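About Nurnley

Nurnley makes and reconditions open sheet-metal bins for sorting benches, packing tables and parts counters. The company works from a single-story building at 321 Kettler Road, built in 1917 as a stove works. The press shop occupies the former casting hall. Folding, deburring and inspection are done in the rear extension.

What we make

The standard range covers bins with sloping sides and a flat floor, supplied in bare metal or with a gray finish. Sloping sides keep small goods toward the floor of the bin and leave clearance for a hand or tool at the edges. A raised rear panel can be fitted where bins stand in front of a wall or a second row. Corners are folded where the gauge allows and welded where it does not. Floor holes are drilled to the customer's drawing.

The current list has 39 patterns. Minimum order for a listed pattern is one. For a new pattern we ask for a dimensioned sketch, the heaviest item to be held, and the height of the work surface.

Reconditioning

Bins are accepted back regardless of age. Each is checked for cracked folds, lifted edges and distortion of the floor. Scratches and scuffing on bare metal are normal wear and are left alone unless the customer asks for the surface to be dressed. Burrs are always removed. A bin with a floor out of flat is re-pressed or scrapped.

Blocks for layout and trials

We also supply plain rectangular blocks in dark green and brick red. Customers use them to check how goods settle in a bin before settling on a pattern, and to mark out space when two product lines share one bin. Blocks are sold loose, in one size, in boxes of 300. Mixed boxes are available. Single replacements are not stocked.

People

Định Hoàng is responsible for drawings, tooling and quotations. Thiện Khổng runs the press shop and signs off each batch before it leaves the building. Questions about an existing order should go to Thiện with the batch number, stamped under the rear edge.

Ordering and delivery

Orders are taken in writing only. Local deliveries go out on our own truck; everything else is carried by Postby on pallets, nested and strapped. Zellura handles finishing for bins that need a coating we do not apply on site, which adds to the lead time. The price list is revised each April.

Page last revised 2021-06-30.

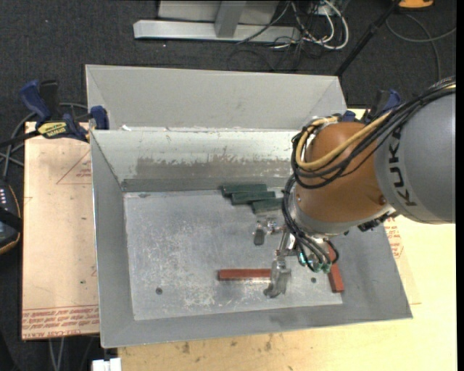
Bare-floor bin with sloping sides, with green and red blocks.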